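By the time Valdis Uibo had worked through the third pair of grippers, the kettle had been filled twice and Tadhg Keane had stopped pretending he was only there to take notes. They had been at it since breakfast, trading handles back and forth across the kitchen table like two boys with one good bicycle between them, and the notebook said 174 grasps in Tadhg's slanting hand.

"The Ostari pair was stronger," Tadhg said. "You have to give it that."

"Strong, yes. It shook hands like my uncle," said Valdis, who had loved his uncle but had never let him near the peaches.

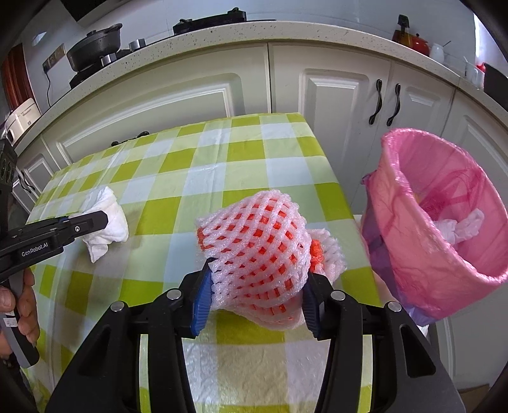
Valdis had his own idea of what a gripper ought to be, and it had very little to do with strength. He wanted to feel, through the handle, the small moment when a thing agreed to be held. So he closed the fingers slowly, a hair at a time, until the blue pads settled into the white foam netting and the orange skin showed in every little diamond, and then he stopped squeezing and simply waited, listening almost, the way his mother used to stand over rising bread.

"Well?" said Tadhg.

"Give me a minute."

"Soria wants 1,000 of these by September, you know. At a minute apiece."

"Then Soria can have a slow September," said Valdis, quite kindly – and he held out the handle across the checkered cloth. "Put your hand here. No, softer than that. There. Do you feel it?"

Tadhg laid down his pencil and took hold, and for a good long while neither of them wrote anything at all.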